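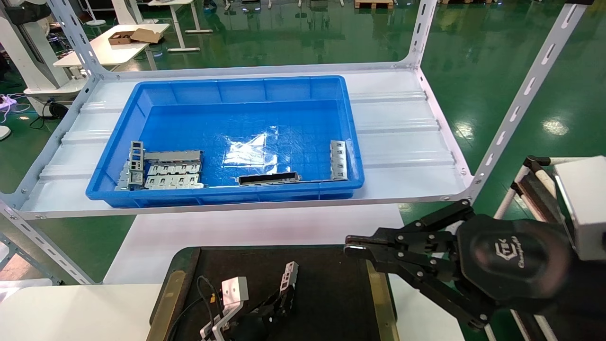
This page was last edited on 6/26/20.

Radebe Library (Bosirell College)

The Radebe Library is the main library of Bosirell College, a public secondary college in Kutthorpe. It serves students in the upper four grades, teaching staff, and adults enrolled in the college's evening program. The library occupies the ground floor of the former assembly building and is administered as a separate department under a head librarian, who reports to the principal.

History

Bosirell College opened without a library. Classroom sets were kept by individual departments, and students borrowed other reading matter from the town library on Trolby Street. A reading room was set up in the east corridor in the college's third year, largely on the initiative of Jacobus Potgieter, a teacher of geography, who drew up the first shelf list by hand. The list contained 392 titles, most of them atlases, school editions of plays, and duplicate copies given by the town library. It survives in the college archive.

The reading room had no paid staff. Senior students issued books during the lunch break, and borrowing was limited to one item for one week. Losses were high in the early years, and the reading room was closed for a full term while the shelf list was checked and a deposit system introduced. The deposit was later dropped at the request of parents.

The present library was created when the assembly building became vacant after the completion of the new hall. Paraschiva Iordache was appointed as the first full-time librarian and held the post until her retirement. She replaced the handwritten list with a card catalog, arranged the stock by decimal classification, and persuaded the departments to transfer their reference books to a single collection. The science department kept its own shelves until the laboratories were rebuilt.

The library was named for the Radebe family, whose bequest paid for the conversion of the building. The terms of the bequest require that the library remain open to any student of the college without charge, and that no less than one afternoon each week be set aside for quiet reading. Both conditions are still observed.

Building and layout

The library consists of a main room, a smaller room for group work, an office, and a store in the basement. The main room has seating for 80 readers. Fiction is shelved along the windows and nonfiction in the central bays, with reference works next to the issue desk. The original stage of the assembly building was kept and is used for periodicals — an arrangement that has been criticized for its steps and was altered in part when a ramp was added on the north side.

The group room may be reserved by students or staff. It can be divided by a folding partition, and it is used for examinations in August, when the main room remains open.

Collections

The general lending collection supports the college curriculum. Fiction accounts for the largest share of loans, followed by history and biology. Books are chosen by the library staff after consultation with the heads of department, and students may propose titles on a form kept at the issue desk. Proposals are answered in writing.

The library also maintains several smaller collections:

The Potgieter Map Collection, made up of school wall maps, survey sheets of the Kutthorpe district, and the atlases from the original reading room. Maps may be consulted in the library but are not lent.

The Language Shelf, containing readers, dictionaries, and recordings for the languages taught at the college, together with books in the home languages of students where these can be obtained.

The Local Collection, with town histories, parish newsletters, and a nearly complete run of the college magazine. The issues for the magazine's second year are missing.

The Examination File, a bound set of past papers. Some 3000 papers had been bound when the series was last counted. Newer papers are issued in electronic form only and can be read at the library's terminals.

Services

All students become members on enrollment, and the student card serves as the library card. Students may borrow four items for three weeks and may renew a loan unless another reader has reserved the item. Teaching staff may borrow for a full term. No fines are charged for late return, although borrowing is suspended while an item is overdue. Lost books are charged at replacement cost.

New students attend two introductory sessions in their first term. The first covers the catalog and the arrangement of the shelves; the second, taught with the English department, deals with note-taking and the citing of sources. A longer course in research methods was offered for several years under Yolandi Mabuza, the second head librarian, and its workbook is still used by students preparing extended essays.

Evening students have the same borrowing rights as day students. The library stays open late on evenings when classes are held, with a reduced service after the office has closed.

Catalog

The card catalog was closed when the library adopted a computer system. Records were typed from the cards by library staff over two summers, and the resulting errors in subject headings were corrected gradually as books were returned. The catalog can be searched from any computer on the college network. It does not include the map collection, for which the printed list remains the only guide.

Student assistants

The practice of employing students at the issue desk dates from the reading room and was retained after the appointment of paid staff. Assistants are chosen each year from the two upper grades. They issue and shelve books, prepare displays, and help younger students with the catalog. Thandeka Botha, later editor of the college magazine, wrote a short history of the scheme based on the desk diaries, which record daily loans as well as complaints about the heating.

Head librarians

Paraschiva Iordache
Yolandi Mabuza
Lesego Sithole

See also

Bosirell College
Kutthorpe Town Library
School libraries
Decimal classification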